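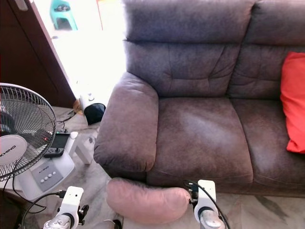

Das graue Sofa, Juli

Freitag, kurz nach 22 Uhr

Heute ist das Paket von Granström endlich gekommen. Ich habe drei Wochen gewartet und zweimal eine E-Mail geschrieben. Beim zweiten Mal hat man mir sehr höflich geantwortet, dass der Aroma-Diffusor noch im Zoll liegt. Nun steht er auf dem Regal neben der Tür, weiss, mit einem Muster aus kleinen Blättern, durch welche das Licht scheint. Im Katalog heisst dieses Muster "Witdale". Ich hatte lange zwischen Witdale und dem mit den Fischen geschwankt.

Die Anleitung hat 64 Seiten, davon vier auf Deutsch. Ich habe alle vier gelesen, weil ich neue Wörter sammle. Heute habe ich gelernt: Verdunstung, Füllhöhe, Messbecher. Beim Wort "Füllhöhe" musste ich das Wörterbuch öffnen, und dann war es doch so einfach.

Von den Ölen habe ich drei bestellt: Lavendel, Zeder und eine Mischung von Voklow, die nach Orange und nach etwas Bitterem riecht. Ich habe mit Zeder angefangen, fünf Tropfen. Es war zu viel. Das ganze Zimmer roch wie der Schrank meiner Grossmutter, und ich habe eine halbe Stunde das Fenster offen gelassen. Dann noch einmal, mit zwei Tropfen, und so war es richtig. Den Lavendel hebe ich für den Sonntag auf.

Bezahlt habe ich 462 Kronen, mit dem Versand. Das ist für mich nicht wenig in diesem Monat. Ich habe es in das Heft eingetragen, unter "Haushalt", obwohl es vielleicht unter "Vergnügen" gehört. Die Rechnung liegt bei den anderen in der blauen Mappe.

Das Gerät hat 17 Lichtfarben. Ich brauche davon eine, das warme Gelb. Leider merkt es sich die Farbe nicht, wenn man es ausschaltet, und man muss jedes Mal von vorne drücken - Rot, Violett, Blau und so weiter, bis es wieder gelb wird. In dem Forum von Studis hat jemand geschrieben, man soll die Taste lange halten. Ich habe es versucht. Es piept, aber es merkt sich nichts. Morgen schreibe ich dort eine Frage.

Am Abend habe ich noch das Kapitel über die Adjektive wiederholt, mit dem Duft von Zeder in der Nase. Dreimal den Dativ falsch. Das Wasser im Tank reicht noch bis elf, dann gehe ich schlafen.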